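Ticket 2267
Subject: Left gripper dropping out of Canard, station 5 – open day demo
Site: Sisthorpe, ground floor lab
Raised by: Anikó Hegyi
Assigned: Hoi-yan Au
Priority: High (visitors from 1 pm)
Status: Closed, one follow-up open

Anikó Hegyi, 7:50 am
Left hand-held unit at station 5 keeps vanishing from Canard. Right one is fine. Happens mid-recording, the left trace goes flat, then the device list shows it greyed out. Comes back by itself after a bit, or I pull the plug at the hub end and put it back.

First visitors at 1. We've got 18 booked for the first group and station 5 is the one where they get to have a go, so I'd rather not swap stations. Station 4 still has its calibration from last month and I don't trust it.

Tried so far:
Restart Canard – no change
Restart the PC – no change
Different port on the Lirnell hub – seemed better, then wasn't

Hoi-yan Au, 8:05 am
On the tram, at Sisthorpe by nine-ish. Couple of things while I'm travelling please.
What does the Canard log say at the moment it drops? Need the line before "device lost", not that line itself.
Is it a regular interval or random?
Is the hub on its own power brick or running off the PC?

Anikó Hegyi, 8:21 am
Line before is "left: frame late 900 ms". Then device lost.
Random I think. Twice in quick sucession, then nothing for ages.
Hub has its brick in. Green light on. Brick is on the powerboard under the bench with everything else.

Hoi-yan Au, 8:26 am
OK. Late frame before the loss means it's choking first and then dropping, so probably not someone kicking the lead out. Power or cable. Please don't update Canard, I can see you've got the banner up for the new version. Not on a demo day.

Can you do a run with the left unit sitting still on the table, nobody touching it? Leave it recording while you do the chairs.

Anikó Hegyi, 8:44 am
Left it while I did the chairs and the sign-in sheet. No drops. Picked it up to move it and it went within a few seconds.

Hoi-yan Au, 8:46 am
Cable then. Bet it's the strain relief or the extension join.

Hoi-yan Au, 9:20 am
On site. Notes as I go.

Wiggle test at the gripper end: nothing. Bent it every way I could think of and the trace stayed up.
Wiggle test at the extension join: dropped on the second wiggle. Again on the fourth. OK so that's one fault.
Extension is the old grey one. Swapped for a spare out of the Szűcs crate, same length.
Ran the full reach, left hand right out to the far edge and back. Good.

Marking as fixed, pending a proper soak. Grey extension has a knot in it and is in the bin, please don't fish it out.

Anikó Hegyi, 9:58 am
Sorry, reopening. Went again. I was doing the practice run, pick up, hand across, put down. Left went grey halfway through. Log has the same late frame line.

Hoi-yan Au, 10:02 am
Bugger. Same wording, or a different number?

Anikó Hegyi, 10:04 am
Same, 900 ms. Maybe it's always 900?

Hoi-yan Au, 10:15 am
Right, checked, it is always 900. That's the threshold in the Canard config, not a measurement. So that line tells us less than I thought. My mistake, I read it as the actual delay. Anyone reading this ticket later, ignore what I said at 8:26 about choking first. It could be a clean cut and you'd get exactly the same line.

What else was going on at 9:58? Anything switched on?

Anikó Hegyi, 10:17 am
Morning tea people were filling the urn next door? Their lead comes through the doorway to our powerboard as the kitchenette point is dead. They asked and I said yes, sorry.

Hoi-yan Au, 10:31 am
Found it, I think. Second fault, separate from the first.

Urn thermostat clicks in, the hub light dips. You can see it if you crouch down and watch. Hub browns out for a blink, and the left unit is first to go as it was on the port furthest along. Shifted the left to port 1 and the right to the last port, ran the urn, and the right dropped instead. So nothing wrong with the left gripper itself. Nothing wrong with either gripper.

It also explains why the still test this morning passed. Urn wasn't plugged in yet. And the 7:50 ones were the extension, which was genuinely stuffed. Two faults, one symptom, very annoying.

Done:
Hub brick moved to the wall outlet behind the shelving, by itself
Urn lead sent back next door, it can go on the corridor outlet
Left unit put back on its original port so the labels match the run sheet
Powerboard now only has the PC, monitor and the Lirnell charger

Anikó Hegyi, 10:40 am
Urn people are fine about it. They want to know if they can have the powerboard.

Hoi-yan Au, 10:41 am
They can not.

Hoi-yan Au, 11:25 am
Soak done. Urn boiled twice on the corridor outlet, no dips. Both units up the whole time.

While I was under there: please keep the leads off the walkway this arvo. People come round the left side to look over the operator's shoulder and that's where the left cable wants to hang. Loop it down past the wrist and let it go off the near corner of the table. Not across the paper, it drags the paper.

Also re the demo itself, as you asked:

Fresh sheet of paper between groups only if it's torn or written on. The spare sheets are rolled up behind the monitor.
One object out at a time. Last open day we had the whole box on the table and every visitor wanted to stack things, and the queue went out the door. Start with the tray. It's light and it doesn't roll.
Fingers open before you press record. Canard takes the first reading as its zero, and if someone's squeezing, the whole take is off.
Small hands: kids can use the left unit if an adult keeps hold of the cable. Right one is a bit much for them, do that side yourself.
If it drops again don't troubleshoot in front of people. Stop, say we're resetting, unplug and replug at the hub, go again. Ring me after.

Anikó Hegyi, 11:32 am
Ta. Do they both have to be off the table at the start? I've been resting mine.

Hoi-yan Au, 11:36 am
Hover, don't rest. Just above the paper is plenty. Resting is OK for the zero but then you get a bump in the trace on lift off and I have to explain it to Szűcs every single time, they're the ones who take the recordings afterwards.

Anikó Hegyi, 12:48 pm
Quick one, can't find the written handout on what the visitors' recordings are used for. Someone will ask.

Hoi-yan Au, 12:51 pm
Top drawer, blue folder. Short version is the two grippers record how a person does it and the arm upstairs gets trained from that. No faces, only hands and the table. If they don't want theirs kept, press discard before you press next. You can't do it after.

Anikó Hegyi, 2:10 pm
First group through. No drops!! Ran over by 9 minutes because of questions, mostly whether the arm upstairs can do dishes. I said not yet and a bloke at the back said neither can his son.

One oddity, not a drop: the discard button was greyed for one visitor. She was happy for us to keep it anyway, so I moved on. Mentioning it in case.

Hoi-yan Au, 2:19 pm
Greyed discard is a known one in this version of Canard, it happens if you click in the notes box first. Click anywhere outside the box and it comes back. It's fixed in the update, so we'll do the update once the open day is packed up. I'll leave that as the follow-up on this ticket.

Anikó Hegyi, 3:55 pm
Second group done as well. Smaller, slower, nicer. Both units green all through. Somebody did prop the corridor door open with a chair but it wasn't near any outlet so I left it.

Hoi-yan Au, 4:20 pm
Good. Closing with a summary for whoever gets this next time.

Symptom: left hand-held unit goes grey in Canard during a recording, "frame late 900 ms" then "device lost".
Cause 1: bad join in the left extension lead. Replaced.
Cause 2: hub sharing a powerboard with an urn. Hub now on its own wall outlet.
Not the cause: grippers, Canard, the PC, the hub ports.
Follow-up: Canard update at Sisthorpe, after pack-down. Spare extension to be reordered for the Szűcs crate, as I've used theirs and they will notice.

Start position for station 5 is the tray near the middle of the paper, left gripper open, both units held just clear of the surface.

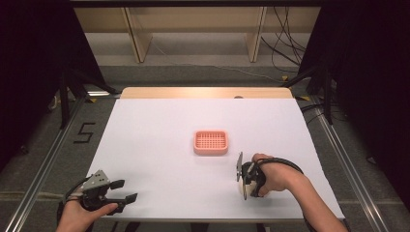

Same start for station 4 once it's been recalibrated, and I'd like that done before the June visit. Anikó, can you put a label on the wall outlet saying hub only? Big letters. Closing now, reopen if it so much as flickers.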